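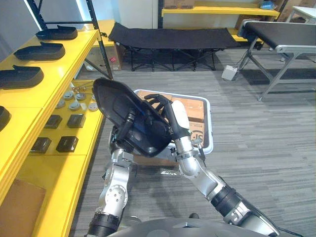 **Two arms on one rigid part: forces climb when the tray is tilted**

Posted by Shona Mackay

Both arms hold the same moulded plastic tray, left gripper on the lower side, right gripper over the opposite rim. I plan in joint space for each arm separately and time-sync the two trajectories. Level moves are fine. As soon as the tray is tilted over the tote, the estimated wrist forces climb and the right fingers creep along the rim. Joint tracking error is small on both sides. The planner is Novau, the controller runs at 2000 Hz, and the arms are calibrated to each other with the Gunn routine. Do I need a better calibration, or is the approach wrong?

**Aslak Isaksson**

The approach. Two joint-space paths with matching end points don't keep the grasp-to-grasp transform constant in between. The mismatch is worst when the wrists rotate a lot, so a tilt shows it and a level move hides it.

1. Define an object frame at the tray centre. Record both grasp transforms once, after the fingers have closed.
2. Plan the path of the object frame only. Interpolate orientation with slerp.
3. Solve IK for both arms at each waypoint, seeded from the previous one. Reject the path if either arm jumps branch.
4. Log the relative transform from forward kinematics, commanded and measured, as two separate traces.

If the commanded trace is flat and the forces still climb, look at calibration then. Some compliance is needed anyway. I run the left arm stiff in position and the right under admittance control, with the internal force set to 8 N. Filter the force estimate before it reaches the admittance loop; mine oscillated until I put a 10 Hz low-pass on it.

**Domnica Coman**

Had the same on the Jullbridge cell. Lowered the stiffness on both arms and it went away.

**Aslak Isaksson**

With both arms soft the tray pose will sag under gravity. Acceptable for dropping a part in a bin, less so for placing it on a fixture.

**Noreen Geraghty**

Check the payload settings too. If each arm is told it carries the full tray, gravity compensation is applied twice. Split the mass between them and recheck the force offset in the tilted pose as well as the level one.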